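Willano Incubator Centre
Minutes of the resident companies' meeting
5 April 2022, 10.00 to 11.35, ground floor meeting room

Present: Rohani Pangaribuan (chair), representatives of Watska, Mahawong and Drendon, two members of the incubator office
Apologies: the legal adviser
Minutes taken by: incubator office

1. Minutes of the last meeting
The minutes were accepted with one correction. Under item 4 the word "patent" must be read as "patent application". Mahawong asked for this already by e-mail.

2. Innovation prize, internal selection
The chair reminded everybody that the centre can send only one company to the regional prize for health technology. Three companies have shown interest, but Drendon informed the meeting that it withdraws for this year, as its test strip is still in validation at the hospital laboratory. It wishes to be considered in the next round.

Watska presented its home sampling kit for kidney patients. The kit goes by post and the patient sends back a dried blood sample on a card. In the pilot 843 kits were sent and 591 cards came back in a condition good enough for analysis. Mahawong asked why the difference is so large. Watska replied that many cards were not filled up to the line, and that the leaflet is now rewritten with bigger letters and fewer steps. The new leaflet is not yet tested with patients.

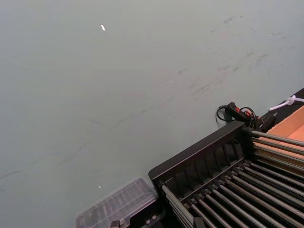

Mahawong presented its application for reminding older people of their medicines. It has 1922 registered users — most of them were registered by a son or a daughter. The office asked if the company can show how many users open the application every week. Mahawong will bring this figure, it was not prepared for today.

After discussion it was agreed that both companies write a summary of two pages, and that the chair decides together with the office. Drendon offered to read both texts and give comments.

3. Translation of the documents
The prize rules require all documents in English. The office has received an offer of 2198 euros for the complete translation. Watska found this too high and proposed to translate the technical part itself. The chair agreed, under the condition that the budget pages are done by a professional. The office will ask for a new offer for these pages only.

4. Shared cold room
Drendon complained again that boxes without name are left on the lower shelves. From now on every box must carry the company name and a date. The office will send a reminder before it removes anything. Watska asked for one more shelf — postponed until the rent contract is discussed in December.

5. Any other business
The front door code will be changed. Each company gets the new code on paper, not by e-mail.

Actions
Watska and Mahawong: summary of two pages to the chair
Mahawong: weekly use of the application
Office: new translation offer, reminder about the cold room, door code
Drendon: comments on both summaries

The date of the next meeting will be sent by the office.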